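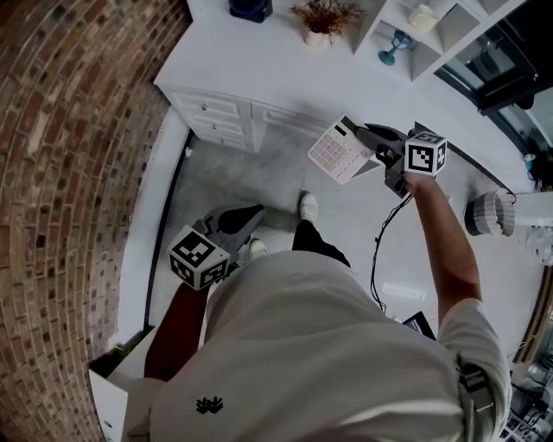
Ticket 424: canvass returns for Lesta ward not adding up in Fovov

Opened July 13, 2024 by Tetteh Owusu, branch secretary

Hello all, and sorry to be writing again so soon after the postal vote muddle. The ward totals in Fovov have gone wrong since we loaded the last lot of doorstep sheets, and our candidate would dearly like to know how many promises she has before she orders more leaflets. The summary page for Lesta gives us 9 more supporters than the street lists do. I have been through the street lists the old way, on a white calculator with pale pink keys, and I get the same answer every time, so I do think it is the summary that is wrong and I would be very grateful if someone could have a look. I've tried logging out and in again, and I've tried it on my daughter's laptop as well, with no change.

Reply from Roswitha Voß, Lunier support

Hello Tetteh, no need to apologise, this is just what the desk is for! Could you tell me whether any of the streets in Lesta were moved in from another ward when the boundaries changed? If so, please open Settings, then Wards, and let me know whether the box marked "Keep old ward codes" is ticked.

Reply from Tetteh Owusu

Yes to both. Montoya Close came over to us from the next ward (it was built in 1967 and has been passed back and forth ever since, poor thing) and the box is ticked. I haven't unticked it as I didn't want to make matters worse with polling so near.

Reply from Roswitha Voß

You were quite right to leave it. With the box ticked, anybody canvassed in Montoya Close both before and after the move is held under two codes, and the summary adds up both. The street lists only show the newer one. Please do these in order:

Export the ward to a file and keep it somewhere safe.
Untick "Keep old ward codes" and press Save.
Go to Totals and choose Rebuild. Allow 30 minutes, and ask your canvassers not to enter anything while it runs.

Reply from Tetteh Owusu

All done, and what a relief. The summary and the street lists now agree, and the candidate has ordered her leaflets. One small thing left over: the printed walk sheet for Montoya Close still has the old ward name across the top. Is that a separate ticket?

Reply from Roswitha Voß

I can do it on this one. The heading is stored with the print template, so I've cleared it at our end. Print a fresh sheet and it should pick up Lesta. I'll leave the ticket open until September in case the old name creeps back in.

Status: waiting on customer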